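Gruvico Usow, balise de détresse personnelle. Achetée chez Magagula au prix de 293 euros, étui compris. Avis écrit le 11 novembre, après six mois d'utilisation.

Je précise que le français n'est pas ma première langue, et que j'ai lu la notice deux fois, une fois en français et une fois en anglais. Les deux versions ne disent pas tout à fait la même chose et j'y reviendrai plus bas.

## Pourquoi une balise personnelle

Je vole sur un avion biplace à ailes hautes, basé à Sedstead, et une bonne partie de mes trajets passe au-dessus de l'eau. L'avion possède déjà sa balise fixe dans la queue. Elle se déclenche au choc, en principe. Après un amerrissage, l'avion peut couler assez vite et la balise fixe descend avec lui. Je voulais donc un appareil qui reste sur moi, attaché au gilet, et que je peux mettre en marche avec la main.

J'avais déjà un traceur par satellite avec abonnement. Il est pratique pour que la famille suive le vol, mais je l'ai toujours considéré comme un outil de confort. La Usow fonctionne sans abonnement. On l'achète, on l'enregistre, et on n'y pense plus jusqu'au remplacement de la batterie, que le fabricant demande tous les six ans.

## Enregistrement

C'est la partie la plus longue. Il faut recopier le code de la balise, qui est imprimé très petit au dos, sous le clip. J'ai confondu un B avec un 8 et ma première demande a été refusée. Le refus est venu par courriel, deux jours après, avec une explication correcte. La deuxième demande est passée sans difficulté.

Je conseille de faire cette démarche avant de monter le clip, quand l'étiquette est encore bien visible. Je conseille aussi de mettre comme contact une personne qui connaît vos habitudes de vol et qui répond au téléphone. J'avais d'abord donné mon propre numéro de portable, ce qui n'a pas beaucoup de sens.

## Dans la cabine

L'appareil est plus épais que je l'imaginais d'après le site du vendeur. Dans la poche de poitrine de mon gilet, il appuie contre la ceinture diagonale, et au bout d'une heure cela devient gênant. Je l'ai déplacé sur le côté gauche, plus bas, avec l'étui fourni. Depuis, je ne le sens presque pas, mais j'ai dû vérifier que je pouvais l'attraper avec chacune des deux mains, assis et attaché. Avec la main droite c'est juste possible.

Le clip est solide. Trop, peut-être : pour le retirer il faut une force que ma passagère habituelle n'a pas. Gruvico vend un autre clip séparément et je trouve dommage qu'il ne soit pas dans la boîte.

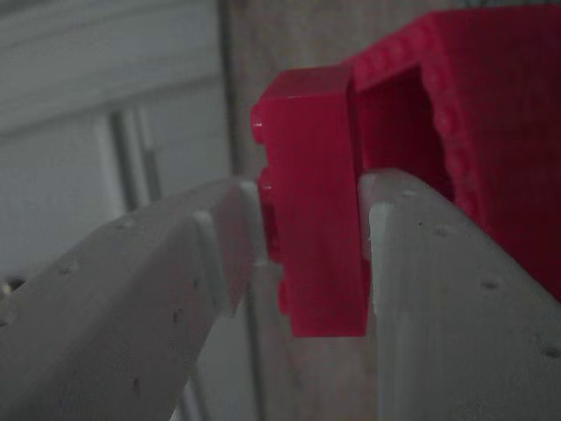

*Pièce en plastique rouge, tenue des deux côtés.*

L'antenne se déroule à la main. Elle est souple et garde un peu la forme enroulée, donc il faut la redresser. La notice française dit de la tenir « droite ». La notice anglaise dit de la tenir verticale et dégagée du corps. Pour quelqu'un qui flotte dans l'eau, la différence est importante, et je souhaite que la traduction soit corrigée.

## L'essai

Il existe un autotest, et seulement un autotest. On ne déclenche jamais une balise pour voir si elle marche. Le bouton de test se trouve du côté opposé au bouton d'alerte, sous un petit volet, et je ne pense pas qu'on puisse se tromper même avec des gants. La lampe clignote, puis le résultat s'affiche par une couleur. J'ai fait le test chez moi, dans le hangar et une fois en vol à 4000 pieds. Chez moi, près de la fenêtre, la réception GPS a été lente. Dehors, elle était rapide à chaque fois.

La notice limite le nombre d'autotests, parce qu'ils consomment la batterie. Un par mois me paraît suffisant. Je l'ai ajouté à la liste que je fais au début du mois, avec l'extincteur et la trousse.

J'ai aussi mis la balise au fond d'une piscine, toute une matinée. Ensuite j'ai ouvert le volet et l'intérieur était sec. Je ne peux rien dire sur l'eau de mer ni sur le froid. L'autonomie annoncée en émission, je ne peux évidemment pas la vérifier.

## Ce que j'aime moins

- L'étui est sombre. Si on le laisse tomber entre les sièges, il faut le chercher avec une lampe.
- La balise ne flotte pas hors de son étui. C'est écrit dans la notice, mais pas sur la boîte. Il faut utiliser la dragonne.
- La dragonne est courte. J'ai ajouté un cordon plus long, noué au gilet.
- Le service de Gruvico répond en anglais seulement, avec politesse, mais il a mis une semaine.

Du côté de Magagula, rien à reprocher. La date de fabrication était récente, ce que j'avais demandé avant de commander. Demandez-la aussi, car une balise qui a dormi deux ans sur une étagère a déjà perdu deux ans de batterie.

## Pour qui

Pour un pilote qui traverse l'eau ou la montagne, même rarement, je recommande l'achat. Pour celui qui tourne autour de son terrain, la balise fixe et un bon plan de vol suffisent sans doute, et l'argent sera mieux dépensé dans un gilet de meilleure qualité. J'insiste sur le gilet : il doit être porté pendant le vol, pas plié derrière le siège, et la balise doit être fixée dessus.

Je lui donne quatre étoiles sur cinq. L'étoile manquante est pour la dragonne et pour la traduction. En janvier je ferai une séance d'évacuation en bassin avec le gilet complet, et je compléterai cet avis si l'étui ou le clip posent un problème à ce moment.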